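Millari Press announces The Long Way to Skisiten, a new collection of poems and short prose

Apr 11, 2023 — Millari Press is very pleased indeed to announce the publication of The Long Way to Skisiten, a generous and tender-hearted gathering of poems, letters and very short stories from the nine members of the Zitura Writers' Circle. The book runs to 263 pages, and is available now in paperback from independent bookshops and directly from the press.

Readers who have followed the Circle through its little stapled pamphlets over the years will know the kind of writing to expect: unhurried, fond of weather and kitchens and the sound of a neighbour's radio, and never in any great rush to get to the point. Those who are coming to the group for the first time have a real treat in store, and we rather envy them.

The collection takes its name from Skisiten, a village at the end of a bus route that no longer runs, which appears in one form or another in nearly every piece. Sometimes it is a place somebody grew up in, sometimes it is only a name on the front of a bus, and in the long closing sequence, "Timetable for a Sunday Aunt", it is a house with all its lamps lit and the soup still on the stove. The members never agreed on where the village is or what it looks like, and the editors have very sensibly left all those differences in.

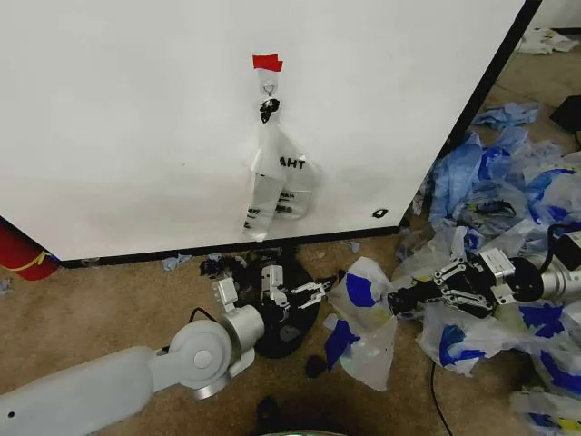
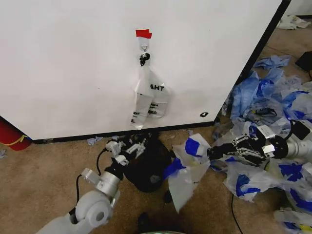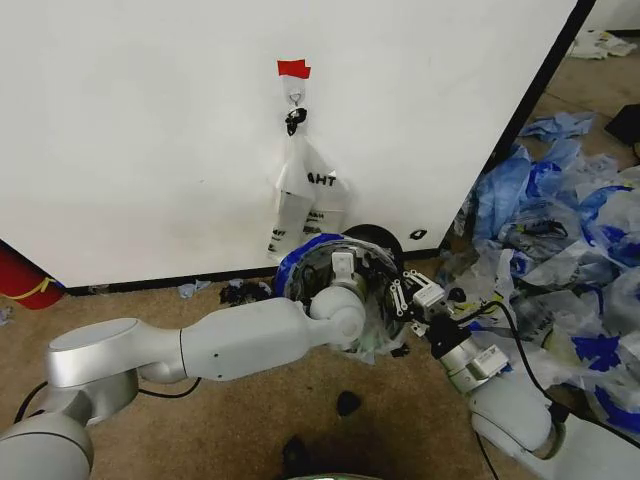

The bag with the "AHT" lettering, hanging by its clip under a piece of red tape.

The book is arranged in five parts, each opening with a letter from one member of the Circle to another. These letters were written by hand and sent through the post, and the replies (some prompt, some shamefully late!) can be found scattered through the pages that follow. It is quite possible to read the letters alone, in one sitting, with a pot of tea, and several of our early readers told us they did just that before going back to the beginning for the poems.

The text has been set in a comfortable size with plenty of room in the margins for those who like to scribble, and the cover carries a linocut of a bus shelter in dark green and cream. Bagheri Books, who have stocked the Circle's pamphlets from the very first one, will have signed copies on the front table for as long as they last. The first printing is 3000 copies — by some way the largest that Millari Press has ever ordered — and we are grateful to everyone who put their name down for one in February, when there was little more to show than a title and a contents page.

Review copies, in print or as a PDF, can be had by writing to the publicity desk at Millari Press. Members of the Circle are happy to visit libraries, reading groups and schools, and will gladly read from the book or simply stay and talk about it afterwards.

14 shares | 2 comments

Related items
Millari Press spring list now available
Zitura Writers' Circle: the pamphlets, collected
An evening of letters read aloud at Bagheri Books
Submissions open for short prose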